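Search tips
Search this site

Home Tips Workshop Kitchen Storage Contact

Looking after military history books at home

Last updated 2021-04-07

A shelf of military history grows faster than most. Campaign histories lead to unit histories, unit histories lead to uniform guides, and before long there are large-format picture books lying sideways on top of the paperbacks. I have more than 300 of them in a two-bedroom unit in Bretcombe, and these are the habits that have kept them in decent condition.

Where to put the shelves

Use an inside wall if you have one. Outside walls get cold in winter and the damp settles behind the books, where you won't see it until the back boards have gone spotty. If an outside wall is all you've got, leave a gap of 50 mm between the bookcase and the wall, and don't push the books hard against the back panel.

Keep books out of direct sun. Red and orange spines fade first, and the older regimental histories in red cloth go a dull pink. A north-facing window in Australia is the worst spot. A blind pulled down in the middle of the day does most of the work.
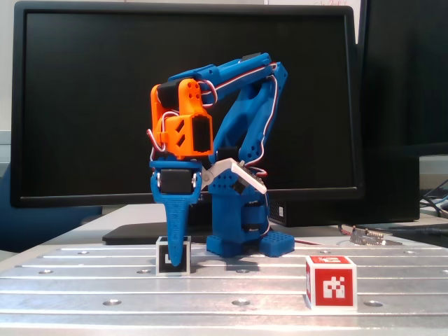
Photo books are heavy. Glossy paper weighs a lot more than the paper in a novel, and a long shelf of it will sag within a year or two. My shelves are 32 mm thick and I still put a support in the middle. If a shelf has already started to bow, take everything off, turn the board over and add a batten along the front edge before you load it again.

Standing up or lying flat

Most books should stand upright, close enough that they hold each other up but loose enough to slide one out without dragging its neighbour. Pull a book out by the middle of the spine, with the ones either side pushed back a little. Hooking a finger over the top will tear the cloth sooner or later.

Tall atlases and big books of aircraft plates are better lying flat, no more than three to a pile. Put the largest at the bottom. Maps in a back pocket should be folded on their old creases and never forced. If the pocket has split, put the map in a clear sleeve and store it next to the book.

Cleaning

Dust the top edge before anything else. Hold the book firmly closed and brush from the spine outwards with a soft, dry paintbrush. A 50 mm one from the hardware shop is fine if you keep it for books only. Wipe the shelf with a barely damp cloth and let it dry completely before the books go back.

Dust jackets with a shiny finish can be wiped with a dry microfibre cloth. Leave matt jackets alone, as rubbing leaves shiny patches that don't come out. I bought a jar of Flalimex cleaning putty on the advice of Seema Sachdeva, who sells second-hand books at our Sunday market. It's good on pencil marks and grubby page edges – test it on the back endpaper first.

Musty smell

Old paperbacks from garages and deceased estates often smell. Stand them open on end in a dry, airy room for a couple of days. If that doesn't do it, put the book in a lidded tub with an open dish of bicarb soda, not touching the paper, and leave it for a fortnight. Keep smelly books away from the rest until you're sure there's no live mould. Anything furry goes in the bin.

February is the worst month for humidity here. I run a small dehumidifier in the room and empty it each morning.

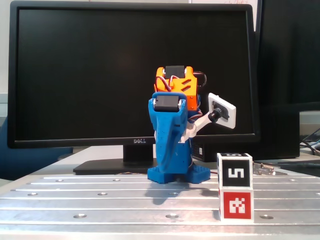

Loose pages and split spines

The cheaper glued books from the seventies and eighties drop their photo sections. Don't use sticky tape, which goes brown and leaks into the paper. Run a thin line of PVA along the inner edge of the loose page with a toothpick, slide it home, put baking paper on both sides and leave the book under a weight overnight. For a valuable book, take it to a binder and leave the glue in the drawer.

Keeping a list

Buying the same book twice is easy when publishers reissue them with a new cover and a different title. I keep a plain spreadsheet with author, title, year and shelf number, and check it on my phone before I pay. Ryota Shimada has 1,475 titles on his and sorts them by theatre of war, then by year of the campaign. Mine are by author, with the oversized ones listed separately at the end.

Write the price and where you bought each book in the last column. It helps with contents insurance.

Back to Tips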